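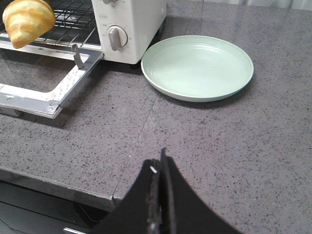
회사 소개

Prokunel(프로쿠넬)은 인쇄물하고 패키지, 매장 그래픽을 만드는 디자인 스튜디오입니다. 웹사이트도 합니다. 많이는 안 합니다. 주로 종이. 종이랑 스티커랑 벽.

소개 페이지를 다시 쓰라는 말을 들은 지가 꽤 됐는데 이제야 씁니다. 예전 글은 너무 점잖았어요. "고객의 가치를 시각 언어로" 어쩌고 하는 문장이 있었는데 읽어본 손님이 무슨 회사냐고 전화로 물어봤습니다. 그래서 다 지우고 새로.

누가 하나

다섯 명입니다. 외주 사진가, 외주 카피라이터는 일 있을 때마다 따로 모십니다.

Tiburcio Varela(티부르시오 바렐라) - 대표, 아트디렉션. 첫 미팅은 거의 다 이분이 나갑니다. 한국어로 합니다. 메일은 짧습니다. 화난 거 아니고 원래 짧아요.

Masaru Sakamoto(사카모토 마사루) - 인쇄 제작 감리. 색 안 맞으면 기계 세웁니다. 인쇄소 쪽 일정, 종이 발주, 후가공은 전부 이쪽으로.

Arlindo Medeiros(아를린두 메데이루스) - 로고, 글자. 한글 레터링은 원도부터 손으로 그리고 그다음에 옮깁니다. 시간이 좀 걸립니다.

Teguh Sitompul(트구 시톰풀) - 패키지 구조, 칼선, 목업. 상자 접는 사람.

Tassanee Boonyarit(타사니 분야릿) - 견적, 일정, 계약, 세금계산서. 급하면 이쪽이 제일 빠릅니다. 다른 사람한테 물어봐도 결국 타사니 씨한테 갑니다.

뭐 하나

- 로고, 로고 정리(있던 로고 다듬는 일도 합니다. 의외로 이게 많아요)
- 명함, 봉투, 서식류
- 메뉴판, 가격표, 진열대용 카드
- 리플렛, 브로슈어, 카탈로그
- 상자, 봉지, 라벨, 띠지
- 매장 유리 시트, 벽면 그래픽, 간판 시안
- 전시 부스 그래픽
- 간단한 홈페이지(다섯 페이지 안쪽)

안 하는 것도 적습니다. 영상 편집 안 합니다. SNS 계정 대행 안 합니다. 간판 시공 직접 안 하고 시공사 소개만 해드립니다. 선거 인쇄물 안 받습니다. 공모전식 시안 경쟁, 그러니까 돈 안 주고 세 군데 시안 받아서 고르는 거, 안 들어갑니다. 예전에 몇 번 했다가 다 후회했음.

어떻게 시작했나

처음엔 바렐라하고 사카모토 둘이었습니다. 인쇄소 이층 한쪽을 빌려 썼고 책상 두 개에 모니터 하나. 낮에는 아래층 기계 소리 때문에 전화를 못 받아서 계단에 나가서 받았습니다. 첫 일은 철물점 명함이었어요. 지금도 그 집 명함은 저희가 찍습니다. 전화번호만 한 번 바뀌었고 디자인은 그대로.

그다음이 Kemlow(켐로우) 일. 원두하고 차 파는 작은 브랜드인데 라벨 한 종만 해달라고 오셨다가 라벨이 늘고, 상자가 생기고, 쇼핑백이 생기고, 지금은 관리하는 품목이 44개입니다. 이 일 때문에 시톰풀 씨가 들어왔습니다. 칼선을 외주로 돌리니까 수정 한 번에 사흘씩 걸려서 도저히 안 되겠더라고요.

메데이루스 씨는 Kemlow 두 번째 개편 때 글자만 도와주러 왔다가 그냥 남았고, 분야릿 씨는 그해 9월에 왔습니다. 오시기 전까지 견적서 양식이 사람마다 달랐습니다. 숫자도 가끔 달랐고... 지금은 하나입니다.

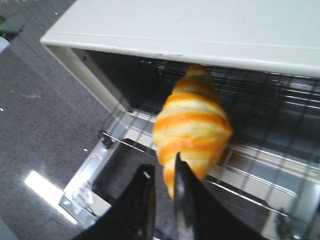 그동안 한 일 몇 가지

전부는 못 올립니다. 공개 허락받은 것만, 그것도 정리 덜 된 상태로.

Kemlow 라벨 체계. 품목이 늘어날 때마다 새로 디자인하면 끝이 없어서 규칙을 먼저 만들었습니다. 색은 산지, 띠 굵기는 볶음 정도, 이름은 항상 왼쪽 위. 이제 새 품목이 나오면 담당자분이 직접 색만 골라 보내주시고 저희는 글자 간격 보고 인쇄 넘깁니다. 하루면 끝. 처음 규칙 잡는 데는 두 달 가까이 걸렸습니다. 띠 굵기 때문에 제일 오래 싸웠어요. 1mm 차이로.

Furukawa(후루카와) 카탈로그. 목공용 수공구 수입하는 곳. 217쪽. 사진이 전부 배경이 달라서 그거 맞추는 데 절반, 표 정리하는 데 나머지 절반 썼습니다. 제본은 사철로 했습니다. 작업대 위에 펼쳐 놓고 보는 책이라 손으로 누르지 않아도 펼쳐져 있어야 한다는 게 조건이었거든요. 종이는 세 번 바꿨고 마지막에 고른 게 처음 종이였습니다. 사카모토 씨는 이 얘기 하면 싫어합니다.

Veltance(벨탄스) 전시 부스. 치과용 의자 만드는 회사. 벽면 세 장하고 안내 리플렛, 나눠주는 연필까지. 원래 벽면에 제품 사진 크게 넣는 안이었는데 의자가 바로 앞에 실물로 서 있으니까 사진은 뺐습니다. 대신 높낮이 치수만 크게. 리플렛은 현장에서 모자라서 둘째 날 아침에 추가로 찍어 날랐습니다. 저희 계산 실수. 다음부터는 전시 건은 여유분을 따로 잡습니다.

동네 일도 합니다. 세탁소 가격표, 피아노 학원 수강증, 냉면집 메뉴판. 냉면집은 가격을 자주 고치셔서 숫자 부분만 갈아끼우게 만들었습니다. 돈은 얼마 안 되는데 이런 일이 제일 재밋습니다.

일하는 순서

1. 문의. 메일이나 전화. 뭘 만들지 정확히 모르셔도 됩니다. "이런 걸 파는데 종이가 필요하다" 정도면 충분.

2. 첫 미팅. 한 시간. 무료. 지금 쓰시는 인쇄물 있으면 다 가져오세요. 마음에 안 드는 것일수록 좋습니다. 경쟁사 것도 좋고.

3. 견적. 미팅하고 이틀 안에. 디자인비하고 인쇄비를 나눠서 적습니다. 인쇄비는 인쇄소 단가 그대로, 감리비만 따로 붙습니다.

4. 계약하고 착수금. 절반 받고 시작합니다. 착수금 전에는 시안 작업 안 들어갑니다. 급하다고 하셔도요. 죄송합니다.

5. 시안. 두 개 드립니다. 하나만 밀고 싶을 때도 있는데 일단 두 개. 화면으로만 안 보여드리고 실제 크기로 뽑아서 가져갑니다. 명함을 모니터에서 크게 보고 결정하면 나중에 글씨가 작다는 말이 꼭 나와요.

6. 수정. 세 번까지 견적에 포함. 오탈자는 횟수에 안 칩니다. 네 번째부터는 시간으로 계산하고, 시작하기 전에 미리 말씀드립니다.

7. 교정. 최종 확인은 서면으로. 메일에 "확인했습니다" 한 줄이면 됩니다. 전화로 "네네 그냥 가세요" 하시면 안 갑니다.

8. 인쇄, 감리, 납품. 감리 같이 가고 싶으시면 오셔도 됩니다. 새벽일 때도 있음. 편한 신발.

9. 원본 파일. 잔금 정리되면 드립니다. 글꼴은 라이선스 문제가 있어서 윤곽선 처리한 파일로 드리고, 쓰인 글꼴 이름 목록을 같이 넣어드려요.

기간은 명함이 일주일 남짓, 로고가 한 달, 패키지는 구조가 새로 들어가면 60일 정도 보시면 됩니다. 카탈로그는 원고가 언제 오느냐에 달렸습니다. 정말 거기에 달렸습니다. 원고 일정은 계약서에 같이 적습니다.

자주 물어보시는 것

최소 수량이요? 명함은 상관없고 상자는 수량이 적으면 단가가 많이 올라갑니다. 디지털 인쇄로 돌리는 방법도 있으니 물어보세요. 시제품 20개, 이런 것도 합니다. 시톰풀 씨가 손으로 자르고 접습니다.

지방도 되나요? 됩니다. 첫 미팅은 화상으로 하고 샘플은 택배로. 감리는 저희 쪽 인쇄소에서.

다른 데서 만든 파일 수정만? 원본 파일 있으면 합니다. 사진으로 찍은 명함 한 장 주시고 똑같이 해달라고 하시면 새로 그려야 해서 비용이 달라집니다. 그리고 원작자 허락은 받아오셔야 해요.

외국어 인쇄물? 영어, 일본어, 포르투갈어는 안에서 한 번 봅니다. 태국어랑 인도네시아어도 됩니다. 번역은 안 하고 조판하고 줄바꿈 확인까지만. 번역 원고는 주셔야 합니다.

로고 파일만 빨리요? 있는 로고 벡터로 따는 건 하루이틀. 메데이루스 씨 일정 보고 답 드립니다.

포트폴리오 책자 있나요? 만드는 중. 몇 년째 만드는 중입니다. 남의 것 먼저 하다 보니. 사무실 오시면 실물은 서랍째 꺼내서 보여드립니다.

사람 뽑나요

지금은 편집 디자이너 한 분 찾고 있습니다. 표 많은 책 좋아하시는 분. 경력은 크게 안 보고 실제로 인쇄된 것 한 점 이상 있으면 됩니다. 학교 과제물도 괜찮아요. 포트폴리오는 PDF로, 용량 너무 크지 않게. 자기소개서는 없어도 되고 대신 보내주신 작업 중에 지금 보면 고치고 싶은 데가 어딘지 한 단락만 써주세요. 답장은 다 드립니다. 늦어도 드림.

인턴은 지금은 안 뽑습니다. 옆에서 봐드릴 사람이 없어서요.

찾아오시는 길, 연락

방문은 미리 연락 주시고 오세요. 그냥 오시면 다들 인쇄소 가 있고 문 잠겨 있을 때가 많습니다. 건물 입구가 골목 안쪽이고 큰길 쪽 문은 안 열립니다. 이층, 계단 올라와서 왼쪽. 엘리베이터 없음. 무거운 샘플 들고 오시면 전화 주세요 내려갑니다.

주차는 건물 앞에 한 대. 차 있으면 시장 공영주차장 쓰시고 주차권은 타사니 씨한테 말씀하시면 됩니다.

견적 문의는 홈페이지 문의 양식이 제일 확실합니다. 품목, 수량, 필요한 날짜 세 가지만 적어주세요. 파일 용량 큰 건 양식에 안 올라가니 링크로. 점심시간엔 전화 잘 못 받습니다. 문자 남기시면 저희가 겁니다.

연말은 달력하고 다이어리 때문에 인쇄소가 꽉 찹니다. 올해 안에 납품받으셔야 하는 건은 빨리 연락 주세요. 박, 형압 들어가는 건은 이미 좀 빠듯합니다. 지류도 몇 가지는 수입이 늦어져서 대체지로 안내드리고 잇습니다.

2023년 11월 16일 고침. 작업 사진이랑 Furukawa 카탈로그 페이지는 정리되는 대로 올립니다.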